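Trurnent T-10: pinza paralela de mano para adquisición y prueba de tareas domésticas

Ref. 2381 · Familia: útiles de agarre · Disponibilidad: bajo pedido

La T-10 es una pinza de accionamiento manual con dos dedos enfrentados. Se utiliza por parejas, una en cada mano, y permite ejecutar una tarea con la misma geometría de agarre que tendrá después el brazo. Va destinada a laboratorios y talleres de integración que necesitan saber qué parte de una tarea de recogida y orden es automatizable hoy con dos dedos.

Banco de ensayo: cepillo de pelo y recipiente sobre tablero claro.

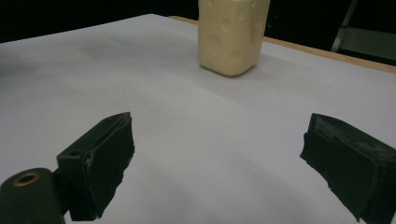
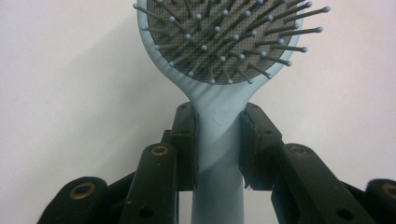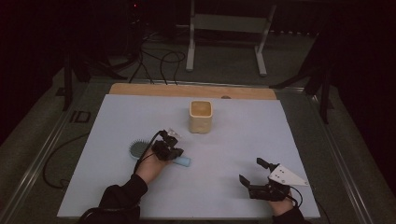

Alcance de uso

La pregunta que recibimos con más frecuencia es si una máquina puede ya recoger un baño o un puesto de trabajo. La respuesta depende de la tarea. El traslado de un objeto rígido desde una superficie despejada hasta una posición conocida es viable con los controladores actuales. Introducir un mango en un recipiente estrecho exige además orientar el objeto durante el trayecto, y ahí el índice de fallos sube de forma apreciable. Los textiles mojados, los envases blandos a medio llenar y los cajones llenos siguen fuera de lo que recomendamos presupuestar.

En la campaña interna de Poltberg, dirigida por Océane Li, se ejecutaron 35 repeticiones de la tarea «guardar utensilio de mango largo» con un brazo equipado con dedos T-10. El brazo completó 20 sin intervención. En la mayor parte de las restantes el objeto giró entre las almohadillas al tocar el borde del recipiente. Un operario con la misma pinza en la mano no tuvo dificultades con la maniobra, de modo que atribuimos el resultado al control y a la falta de información de contacto. La mecánica admite la tarea.

Características

Tipo: pinza paralela manual, dos dedos
Accionamiento: gatillo con retorno por muelle
Articulaciones: casquillos de latón
Superficie de contacto: almohadilla negra sustituible
Cambio de almohadilla: 10 minutos, sin desmontar el dedo
Montaje en brazo: brida Fabbri (no incluida)
Software de registro: Ulura, licencia por puesto

Objetos recomendados

Mangos rectos, vasos, tazas, frascos con tapa y piezas de plástico de sección constante. Para mangos con acabado satinado conviene sujetar cerca del centro de gravedad y evitar el extremo. En objetos cerámicos, limitar el recorrido del gatillo con el tope mecánico suministrado.

Objetos no recomendados

Cables sueltos, paños, bolsas, láminas apoyadas en plano y cualquier pieza que requiera reagarre dentro de la mano. Dos dedos no permiten hacer rodar un objeto entre ellos con precisión; el reagarre se resuelve dejando la pieza en la mesa o pasándola a la segunda pinza.

Mantenimiento

La almohadilla es un consumible. El desgaste empieza por los bordes y no afecta al agarre mientras la cara interior conserve el espesor. Limpiar con paño seco; los disolventes atacan el adhesivo. Revisar la holgura de los casquillos cada vez que se sustituya un juego de almohadillas y no lubricar.

Contenido del suministro

Dos pinzas T-10, un juego de almohadillas de repuesto, tope mecánico, llave de ajuste y hoja de calibración. La brida y la licencia de Ulura se piden por separado.

Consultas técnicas

Normand MacPherson, aplicaciones. Para valorar una tarea concreta, indicar dimensiones y peso del objeto, superficie de apoyo, posición de destino y tiempo de ciclo admisible. No se emiten valoraciones a partir del nombre genérico de la tarea («recoger la cocina», «ordenar el banco»).

Datos revisados el domingo, 23 de agosto de 2026. Las características pueden modificarse sin previo aviso.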